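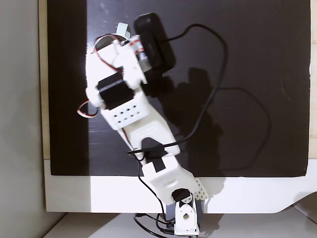 A member asked on the list last night whether the new Plistdale edition of the Jinine mission letters replaces the old Kuipers reprint, or whether a church library should keep both.

Lists > Church History Books > Archive > October

The original message read, in part:

> We have the Kuipers volume and it gets used every fall by the
> adult study group. The Plistdale set is $90 and our budget for
> the year is $100. Is there enough new in it to justify that?
> I have only seen the publisher's page, which says "complete."

I have used both, so I'll answer as best I can.

The Kuipers reprint has 167 letters. It leaves out nearly everything about money and most of the quarrel over infant baptism, and the cuts are not marked. You can read a letter from start to finish and have no idea that two pages are gone. The introduction is short and still worth reading.

Plistdale prints 684 pages in two volumes and restores the cut passages in brackets. The baptism letters are the main gain. They show that the dispute started earlier than Kuipers lets on, and that the mission board knew about it. The notes are good on Scripture references and thin on local history.

"Complete" is too strong. The letters held at Silik are listed in an appendix but only summarized. The index is also poor – it has names and places and no subjects, so for a study group you would have to make your own list of passages.

For a group that reads the letters as devotional material, Kuipers is fine and I would keep it. If anyone there is teaching from them or writing about them, they need the new one. Plistdale does sell volume two separately, and most of the restored text is in it. I don't have the price for that.

Does anyone know if the Silik letters are going to be published in full? I wrote to the press in the spring and did not get a reply.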